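The Third Gripper

Ifeoma Sani printed the first gripper in December. It cracked at the hinge. The second one held together but could not pick up anything thinner than a dish towel. For the third she moved the trigger up under the head and borrowed a small motor from Fabrice Baudry, who wanted it back.

"What are you testing it on?" he asked over the phone.

"A T-shirt."

"On the bench?"

"On the bed. The bench is full of your parts."

He let that go. He had driven over from Kostthorpe twice that month, and both times he had left with fewer parts than he brought.

She had smoothed the sheet and laid the shirt out on it. She did not bother with the wrinkles. A shirt from the dryer would have wrinkles, and the arm they meant to build would have to cope with them. For now her own arm would do.

"Start with a corner," Fabrice said. "Lift it slowly. If the motor whines, let go."

She put the phone on speaker and set it down by the pillow. Then she took hold of the handle, found the trigger with her index finger, and squeezed.

"Well?" said Fabrice.

"Wait," she said.

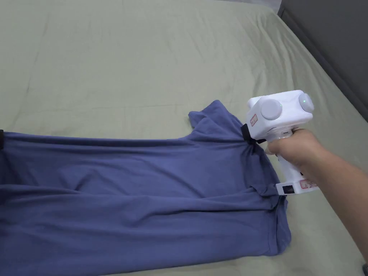
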